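Guvix Opens Home Goods Repair and Resale Shop in Brasach

BRASACH — Jan 1, 2026 — Guvix, a home storage and linens company, today announced the opening of its first repair and resale shop, at 148 Posa Street in downtown Brasach. The shop will buy back used Guvix products from customers, mend and clean them, and sell them at a reduced price.

The opening follows a trial that began in June at the company's Sleiman warehouse. During the trial, customers returned 402 items, mostly bins, bed linens, table linens and laundry bags. Items that could be repaired were sold through the warehouse counter. The rest went to a textile recycler.

"We had customers writing to us about one torn handle or one broken zipper," said Samira Srour, chief executive of Guvix. "They did not want a whole new product. They wanted the handle fixed, and we did not have a good way to do that."

Customers can bring in any Guvix item, whatever its age or condition. Staff will look it over at the counter and offer either a repair quote or store credit. Small repairs such as loose seams, missing buttons and worn bindings will be done while the customer waits when a sewing station is free. Larger jobs will be ready for pickup within 11 days.
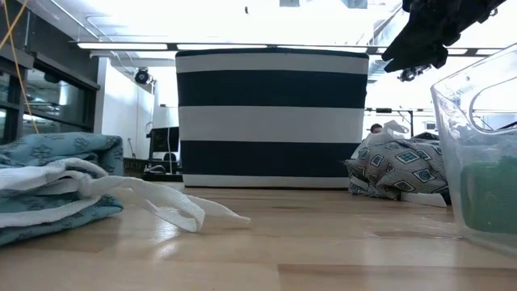 Store credit can be used on new or resold goods and does not expire. It can also be used on the Guvix website once the shop's records are linked to online accounts, a step the company expects to finish by June. Receipts are not required for a return, but the sewn-in label must still be attached.

The shop is managed by Roscoe Quintanilla, who ran the trial in Sleiman. The repair room is led by Nour Zoubi, a former upholsterer who joined Guvix to train its sewing staff.

"Most of what comes in is in better shape than people think," Zoubi said. "Fabric usually holds up. It's the stitching at the corners and the places people grab that go first, and those can be redone."

Zoubi's findings are also being passed on to the design team. Two changes have already been made as a result of the trial: a wider seam at the base of the company's large soft bins, and a heavier thread on all carrying handles. Both will appear in products shipped this year.

Resold items will carry a gray tag listing the work done and the price. They come with the same return terms as new goods. Stock will depend on what customers bring in, and the company will not hold items by phone.

Guvix has not set a date for a second shop. Srour said the company will review sales and repair times in Brasach before deciding — and that Sleiman would be the likely choice if it goes ahead.

The warehouse counter in Sleiman will stay open for drop-offs only.

About Guvix

Guvix designs and sells fabric storage, bed linens and table linens for the home. The company is based in Sleiman.

Media contact: Qusai Moussa, Guvix Press Office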